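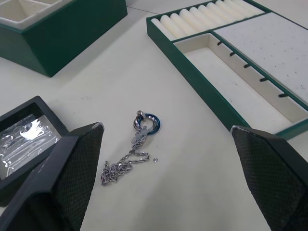 How do you get a knot out of a thin rope chain without wrecking it?

Silver necklace, thin chain, got all bunched up in a drawer. I've been picking at it with my nails and its getting tighter. Don't want to pay a jeweler if I can help it.

trallinum_kay
Lay it flat on something hard, put a drop of baby oil on the knot and work it open with two sewing needles. Undo the clasp first. Don't pull the ends, ever. Push the needles into the middle of the knot and wiggle them apart, little bits at a time. Took me 18 minutes on my worst one. After that dish soap, warm water, pat dry with a soft cloth. If there's a pendant with any color on it keep the oil off that part, I dulled one that way.

zurero88
just shake it lol. works half the time

Pearce_Street_Mom
Baby powder if you hate the oil. Same idea, rub it in and roll the knot between your fingers. Messier though. Rope chains kink easy so go slow, once theres a kink it stays. I quit on one last May and the repair counter at Plindix wanted 8 bucks, fine by me.

Also check the little jump rings after, they open up when you tug. Close them with flat pliers, tape on the jaws so you dont scratch the silver. And store it hanging, or clasped in its own bag with the end sticking out the top. Haven't had a tangel since.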